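Drultton releases Wandetti 2, a grasp planning and control package for everyday household objects

New version brings perception, planning and gripper control into one tool, with a shared log for every attempted grasp

Drultton has announced the general release of Wandetti 2, the second major version of its software for planning and carrying out grasps on household objects. The package is available from March to existing licence holders and to new customers in Australia, New Zealand and Canada.

Wandetti is used by research laboratories, equipment makers and assisted living providers to direct robot arms fitted with two-finger grippers. It takes in the view from a small camera mounted at the wrist, proposes a set of grasps, selects one, and controls the movement of the arm and fingers until the object is held, moved or released. Version 2 replaces the separate perception and planning programs supplied with the first release, which customers had to configure and update individually.

"Our customers asked for a system they could set up in a morning and understand by the afternoon," a spokesperson for Drultton said. "Many of them were spending more time keeping two programs in agreement with each other than they were spending on the tasks they had bought the software to do. We have brought those programs together and made their decisions easier to read."

Perception at close range

The largest change in the new version is in the perception module, named Khurana. A wrist camera sees an object from very near and often from straight overhead, where the sides of a pan or a container are hidden and only the rim and interior remain in view. In the first release, round objects seen from this angle were frequently treated as flat discs, and the planner would place its fingertips too high.

Khurana estimates the position of the rim and keeps a record of earlier views taken during the approach. The depth and outline gathered from further back are carried forward to the final stage of the movement, when the fingers may cover part of the object. The module also separates the object from the surface on which it stands, including printed cloths, trays with raised borders and glossy finishes that reflect light.

Patterned surfaces were given particular attention during development. Leaves, stems and small flowers in a print can produce strong edges that compete with the edges of the object itself. Drultton's engineers adopted a botanical print as a standard background for bench trials and retained it throughout the program of work, so that results from one build of the software could be compared fairly with those from the next.

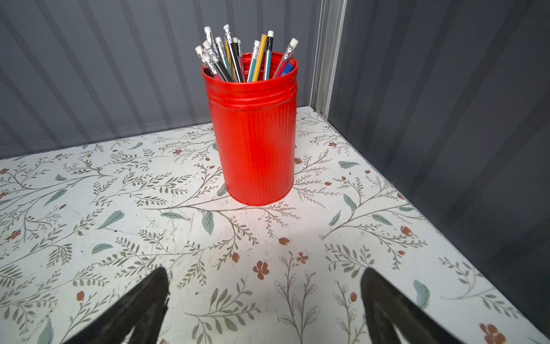
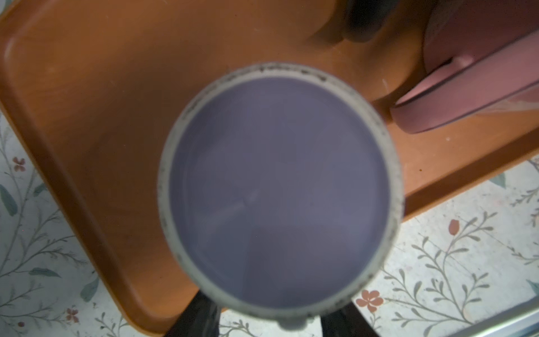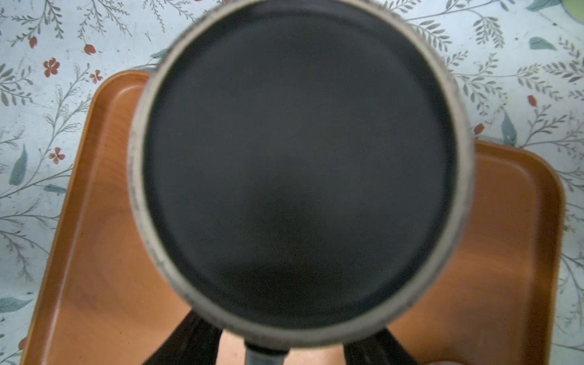

Wrist camera views from bench trials of Wandetti 2. First: a red can of pencils. Second: a round container with a lavender-purple interior. Third: a frying pan over an orange tray. Pictures: Drultton.

Planning around handles, rims and contents

The planning module has been rewritten to consider what an object is for as well as its shape. Where a handle is present, as on a frying pan, the planner ranks grasps at the handle ahead of grasps at the rim, and checks that there is room for a finger on each side. Customers may change this order for individual objects or for a whole category.

Open containers are handled under a separate set of rules. The operator can set a limit on tilt for the full length of a movement, and the planner will discard any path that exceeds it. If no suitable path remains, the software stops and reports the reason in plain language. It does not attempt a partial movement.

Objects that hold other objects present a further difficulty. A can of pencils has a firm, regular body and an irregular top, with contents that lean outward in several directions. Wandetti 2 treats the body as the part to be grasped and the contents as a region to be kept clear during the approach. The boundary between the two is displayed on the operator's screen and can be adjusted by hand before the arm is permitted to move.

Control and logging

The control module runs at 200 cycles per second and adjusts finger position throughout the closing movement. Grip force is limited by default and may be raised only by a user with supervisor access. A new setting allows the fingers to pause briefly on first contact, giving the software an opportunity to confirm that both sides have met the object before further force is applied.

Each attempted grasp is now stored as a single record containing the camera view, the proposed grasps, the one selected and the movement that followed. Records can be replayed step by step. Under the first release, this information was spread across several files with differing clocks, and technical staff often had to line them up by eye.

"The log is the part of this release our own engineers use most," the spokesperson said. "When a grasp goes wrong, they want to know whether the software misread the object, chose a poor plan or carried out a good plan badly. Those are three different repairs, and until now it could take a day to tell them apart."

The record viewer is supplied in the standard licence. It includes a search function, a colour overlay showing the estimated outline of the object, and an export tool for customers who wish to analyse results in their own programs.

Object library

Wandetti 2 is supplied with a library of 43 object categories drawn from kitchens, desks and laundries. Each category contains recommended grasp regions, force limits and notes on known difficulties. Customers can add categories of their own by recording a short series of views and marking the preferred grasp on screen. No programming is required for this step.

The library will be updated every quarter. Licence holders may choose to share their own categories with other users, and any shared category will be reviewed by Drultton before it is published.

Trial organisations

An early build of the software was provided to Zosis, a maker of benchtop robot arms, which has used it in its demonstration and testing rooms over the past year. Comments from Zosis led to several changes, among them a simpler calibration routine for the wrist camera and a larger stop control on the operator's screen.

"Our staff move the same arm between benches several times a week, and each move used to mean a fresh calibration," a Zosis spokesperson said. "The new routine takes 40 seconds. We have also found it far easier to train new staff, who can see what the arm intends to do before it does it."

Zosis will offer Wandetti 2 as an option with its current range. Owners of other arms should consult the compatibility list on the Drultton website before ordering.

Known limits

Drultton advises that the current release is intended for rigid objects. Cloth, bags and soft packaging are not supported, and clear glass remains unreliable under strong overhead lighting. Work on both is under way, and the company expects to publish a technical note on clear materials later in the year. The software is not certified for use in direct physical contact with people.

Availability and licensing

Wandetti 2 is offered under an annual licence for each arm. Existing customers may upgrade at no charge for the remainder of their current term. Accredited teaching institutions are eligible for a discount of 50 per cent on new licences, and enquiries from schools and colleges should be directed to the education desk.

Support for the first release will continue for 12 months. A migration guide is available in the customer portal, together with a tool that converts existing object settings to the new format.

About Drultton

Drultton develops perception, planning and control software for robot arms used in laboratories, workshops and homes. Its products are sold directly and through equipment partners.

Media enquiries: Drultton Communications Office, through the contact form on the company website. Further pictures and a product data sheet are available on request.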